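Unit 4: Pace, position and the draw in flat handicaps

These notes accompany the fourth session of the Race Reading module. They assume that the material on weights and ratings in Unit 3 has been read. Worked figures are for the round course at Prurnik unless stated.

## 4.1 Terms used

**Draw.** The stall number from which a horse starts. It is allotted at random after declarations close and is independent of the number on the saddlecloth.

**Early pace.** The speed of the field over the first third of the race. In these notes it is graded slow, even, strong or very strong.

**Run style.** The position a horse usually takes once the field has settled. Four classes are used:

- L: leads or disputes the lead
- P: prominent, within two lengths of the leader
- M: midfield
- H: held up in the rear third

**Ground loss.** The extra distance covered by a horse racing wide on a bend, compared with a horse on the rail.

**Sectional.** The time taken for a stated part of the race. Unless noted, sectionals are for the leader and not for the eventual winner. The two should never be mixed in one table.

## 4.2 Ground loss on a bend

For a bend of constant radius, the extra distance depends only on the angle turned and on how far the horse is from the rail. The radius itself cancels out. If a horse races w metres further from the rail than another, and the bend turns through an angle of A radians, the extra distance is

 d = w × A

A half-circle is 3.14 radians and a quarter-circle is 1.57 radians. A horse racing 4 metres off the rail through a half-circle therefore covers 12.6 metres more than a horse on the rail. Taking a length as 2.4 metres, the loss is a little over five lengths.

Three points follow.

1. A tight bend and a sweeping bend that turn through the same angle cost the same distance. The tight bend may still cost more in time, as horses must slow to keep their line.
2. Ground lost on the bend can't be regained by racing on the rail in the straight.
3. A horse that races wide on a slow early pace loses distance at low speed. The same distance costs less energy than it would at full racing speed, and form figures should be adjusted with this in mind.

## 4.3 The draw at Prurnik

Prurnik is a left-handed oval. The main distances for handicaps are five, seven and nine furlongs. The seven-furlong start is in a chute that joins the back straight, and the run from the stalls to the first bend is 570 metres.

A long run to the bend weakens the effect of the draw. Riders drawn wide have time to move across without using their mounts hard. A low draw keeps some value, mainly for horses of class L or P, but a high draw isn't a sufficient reason to rule a horse out.

At nine furlongs the stalls are much nearer the bend and the position is reversed. A prominent racer drawn high has two choices: use energy early to cross, or accept a wide trip. A hold-up horse drawn high can be dropped in behind and loses little ground, though it then depends on the pace and on a clear run.

The five-furlong course takes in the last part of the home bend only. Field size there is limited to 11 and the draw matters from the first stride.

| Distance | Run to bend | Draw effect | Run style most exposed |
|---|---|---|---|
| 5f | short | strong | P, drawn high |
| 7f | long | weak | none in particular |
| 9f | short | moderate to strong | L or P, drawn high |

Note that rail movements alter this table. When the rail on the home bend is moved out, the inside ground is fresh and the straight is narrower, so hold-up horses meet traffic more often. The going report should be checked on the morning of racing.

## 4.4 Building a pace map

A pace map sets out where each runner is likely to be after the first third of the race. It is drawn up before looking at prices.

Step 1. List the runners in draw order.

Step 2. Give each runner a run style from its last four starts at a similar distance. Leave out any start in which the horse missed the break or was badly hampered.

Step 3. Count the L runners. None suggests a slow pace. One suggests a slow or even pace, under the control of that rider. Two suggest an even or strong pace. Three or more suggest a strong or very strong pace, unless one or more of them is known to accept a lead.

Step 4. Place the L and P runners first, allowing for the draw. Then place the others behind them.

Step 5. Mark every runner likely to race three or more wide on the bend, and apply the formula in 4.2.

Step 6. Write one sentence on how the race is likely to be run. If it can't be put in one sentence, the map isn't finished.

## 4.5 Worked case

A seven-furlong handicap on good ground. Only the four runners that matter to the pace are shown.

| Horse | Draw | Run style | Remarks |
|---|---|---|---|
| Morar | 2 | P | Keen if not covered up |
| Bodnár | 5 | L | Has led in each of its last four starts |
| Fevotero | 11 | L | Will take a lead |
| (rest of field) | various | M or H | No early speed shown |

There are two L runners, which by Step 3 points to an even or strong pace. The remark against Fevotero alters this. It will take a lead, so its rider has no need to contest the early part, and the long run to the bend allows it to cross into second place without effort. Bodnár should lead alone. The grade is therefore even, with slow as the next most likely.

Morar is drawn well and should sit behind Bodnár on the rail. The danger is that on a modest pace it pulls, or is boxed in when Fevotero comes alongside at the turn into the straight. The good draw is thus of less use than it appears from the number alone.

The one-sentence summary: Bodnár leads unopposed at an even pace, Fevotero sits second after crossing, and those held up will need to quicken from well back.

Change the distance to nine furlongs and keep everything else the same. Fevotero now has little room in which to cross. If it's held wide at 3 metres off the rail through the half-circle, the loss is 9.4 metres, or just under four lengths. Its chance should be marked down and Morar's marked up.

## 4.6 Common errors

- Treating a run style as fixed. A change of trainer, a first run in blinkers or a step up in distance may all alter it.
- Judging a draw by winners only. Small samples of winners say little. Use the finishing positions of all runners, expressed as the share of rivals beaten.
- Crediting a winner for a fast overall time when the pace was set by another horse. The winner may only have been towed along.
- Applying the ground loss figure twice, once in the rating and again in the final judgement.
- Ignoring wind. A strong headwind in the back straight makes cover more valuable and works against class L.

## 4.7 Exercise for the next session

Take any handicap of seven furlongs or further with at least ten runners. Draw up a pace map by the six steps, without reference to the betting. After the race, record the actual position of each runner after the first third and compare it with the map. Up to 30 minutes should be enough for the map itself.

Bring both versions on one sheet. Errors in the placing of L runners should be marked separately from errors lower down the field, as they have different causes and will be taken first.
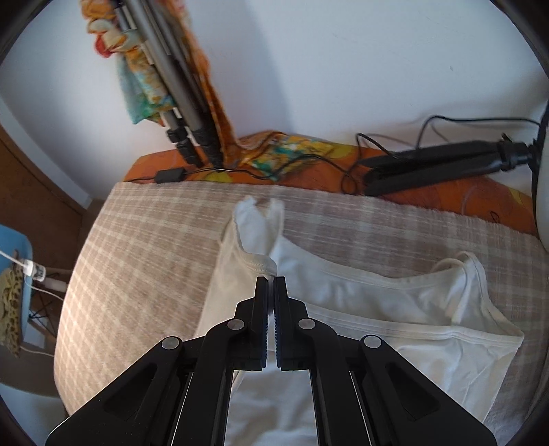
## Further reading for Unit 4

- Unit 2 notes, section on timing and sectionals
- Unit 3 notes, weights and ratings
- The Prurnik course plan, with rail positions, in the module folder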